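4.3 Preparing the document pouch

The Kista storage set keeps its paperwork in zipper pouches, one pouch per drawer. Fill and close each pouch before the drawer is installed. Once the drawer is on its rails, clearance above the pouch tray is 13 mm and a pouch cannot be opened in place.

Parts needed for this section:

Clear zipper pouch, green closure (bag B)
Insert card, white
Drawer label, from the Maddocks label sheet
Soft dry cloth

4.3.1 Inserting the card

1. Clear a smooth, flat work surface and wipe it with the cloth. Grit under the pouch will scratch the plastic when you press on it.

2. Lay the pouch flat with the zipper strip away from you.

3. Open the zipper along its full length. Hold the pouch by the clear band below the strip, not by the strip itself.

4. Write the drawer number on the insert card in pencil or permanent marker. Allow marker ink to dry for 2 minutes.

5. Slide the card in, short edge first, until it meets the bottom seam. Do not fold or trim the card. If it binds at a corner, pull it halfway out and try again with the pouch held slightly open.

6. Smooth the pouch with the flat of your hand, working from the bottom seam toward the opening. Small ripples in the plastic are normal and do not affect storage.

NOTE: Other paperwork goes behind the card. The card stays in the pouch at all times — it stiffens the pouch so that it stands upright in the tray.

4.3.2 Closing the zipper

1. Start at one end of the strip, next to the end tab. Press the two halves of the track together between thumb and finger.

2. Keep the pressure on and move along the strip to the other end.

3. Run a fingertip back over the closed strip. Any raised spot is a gap. Press it again. 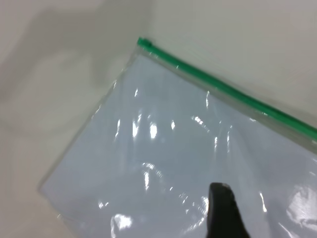 Figure 4-6. Pouch with green zipper strip and white insert.

4. Check that the insert lies below the clear band. A card edge caught in the track will hold the zipper open and may split the side seam.

CAUTION: Do not use pliers or a roller on the strip. A crushed track cannot be repaired and the pouch must be replaced.

4.3.3 Loading the tray

1. Stand the pouch in the tray with the zipper strip up.

2. Attach the drawer label to the front of the tray. Do not put labels on the pouch — the adhesive clouds the plastic and is difficult to remove.

3. Install the drawer as described in section 4.4.

The tray accepts pouches holding up to 200 g of paper. For heavier contents, use the Holex hanging file (order no. 548) and leave the pouch tray out.

4.3.4 Care

Wipe pouches with a damp cloth. Do not use alcohol or window cleaner. Dry the zipper track before closing it. If the zipper becomes stiff, open and close it several times along its full length. Do not oil it.

Keep pouches away from heaters and direct sun. Replace any pouch with a split seam or a missing end tab.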